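Universidade Akpan contrata especialista em otimização evolutiva de horários e promete, enfim, um calendário de exames que caiba numa semana

Para divulgação imediata

O Departamento de Engenharia Eletrotécnica da Universidade Akpan anuncia a entrada de Tanko Osagie como professor auxiliar, com responsabilidade pelas unidades curriculares de Máquinas Elétricas e de Sistemas de Potência. O concurso esteve aberto o tempo suficiente para que dois dos membros do júri se reformassem. O departamento agradece a ambos e informa que as respetivas canecas continuam na copa.

Tanko Osagie chega do Instituto Giltolness, onde deu aulas práticas a turmas de formação profissional antes de se dedicar à investigação. O seu doutoramento tratou da distribuição de carga em redes elétricas de pequena dimensão, tema que o próprio resume como «convencer toda a gente a não ligar o forno à mesma hora». A tese tem 200 páginas, anexos incluídos, e uma dedicatória ao eletricista que lhe explicou, aos gritos, o que é um disjuntor diferencial.

Na Akpan, o novo docente vai coordenar o projeto Momovier, dedicado à gestão de consumos em edifícios de ensino. A primeira fase decorre no bloco B, escolhido pelo júri interno por ter a fatura de eletricidade mais alta do campus e as janelas que pior fecham. Os resultados serão apresentados em 2027, altura em que se espera que as janelas também já tenham sido vistas por alguém.

«Aceitei o lugar pelo laboratório», afirma Tanko Osagie. «Depois mostraram-me o laboratório. Mas aí já tinha assinado.» 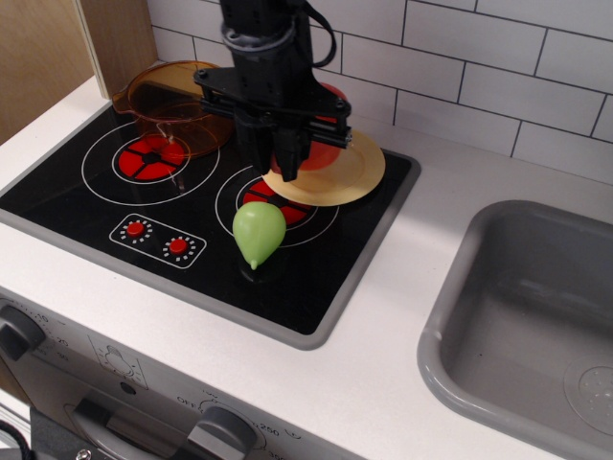
O plano de estudos da licenciatura também muda. A partir do próximo semestre, Máquinas Elétricas passa a ter uma componente prática obrigatória, com avaliação contínua e relatórios curtos — o regulamento fala em duas páginas, e os docentes pedem encarecidamente que se acredite no regulamento. O primeiro exercício pede aos estudantes o diagrama de carga de uma cozinha doméstica, da placa ao frigorífico. Convém lembrar que uma placa preta com anéis brancos e centros vermelhos, quando é de brincar e tem uma pera verde em cima, consome zero watts, valor que no ano passado apareceu em vários relatórios sobre cozinhas verdadeiras. As soluções desse ano não serão aceites, por muito económicas que fossem.

A empresa Molar, parceira do departamento na área da medição, cede os contadores usados nas aulas e recebe estagiários do último ano. O protocolo agora renovado prevê dois estágios remunerados por semestre. A palavra «remunerados» foi objeto de negociação demorada e figura no texto final a negrito, a pedido da associação de estudantes.

«Precisávamos de alguém que soubesse de redes e que não fugisse ao ouvir falar de horários», declara a direção do departamento. O novo professor aceitou, de facto, aplicar os seus algoritmos ao calendário de exames, tarefa que até aqui era resolvida com uma folha de cálculo, um lápis e certa resignação. A versão preliminar já circula entre os docentes e recebeu sobretudo queixas de quem ficou com a manhã de segunda-feira.

A aula inaugural, aberta ao público, tem por título «O que a rede sabe dos nossos jantares» e realiza-se no anfiteatro do bloco B, às 18h00. A entrada é livre, sem inscrição. Aconselha-se agasalho, pelas razões já expostas a propósito das janelas.

Os estudantes interessados em integrar o projeto Momovier devem entregar carta de motivação e registo de notas na secretaria do departamento, no horário de atendimento. A secretaria fecha para almoço e não abre exceções, nem para professores recém-contratados.

Contacto para a imprensa: Gabinete de Comunicação da Universidade Akpan, piso 2 do edifício da reitoria.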